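Setting up your petition page on Farkell

Part 2: Getting it ready to share

By now you should have an account and a draft title. I've put up a fair few petitions on here (mostly about the Curnmont land claim, and one on fishing rights that went further than I ever expected!), so I'll walk you through it the way I do it myself.

1. Open your draft and click Recipients. Type in the office you're petitioning – a ministry, an embassy, a local council. You can add up to 3 per petition.

2. Choose your languages. I always turn on 2, so people back home and supporters overseas can both read it. Farkell won't translate for you, so have your text ready to paste in.

3. Paste your main text into the big box. The limit is 3000 characters, spaces included, and the box simply stops taking letters when you get there.

Note: If you copy from a word processor, the accents sometimes go funny. Mine turned Núñez Street into something unreadable, so check place names before you save.
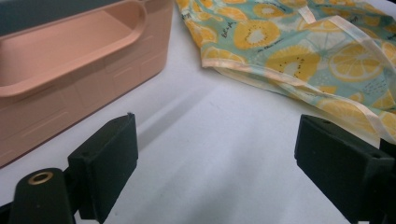 Next comes the signature form, and I'd keep it short. Name, country and email will do. Every extra question loses you people, especially if they're signing on a phone with patchy reception. For the header background I like something pale and plain, so a dark title is easy to read across it. Keep your title over the lightest part and you're set.

4. Under Privacy, choose Hide names from public. Do this before you publish.

Caution: Some signers have family living under the government you're criticizing. Once a name has been public, even for a minute, it may have been copied. Changing the setting later won't pull it back.

5. Click Preview, then read the whole thing out loud. I know, I know – but do it.

6. Press Publish. The link shows up at the top of the page, and you can send it straight to your Belley mailing list if you connected one in Part 1.

Note: The signature counter can lag a bit in the first hour. Don't sign twice to test it, as the second one gets flagged.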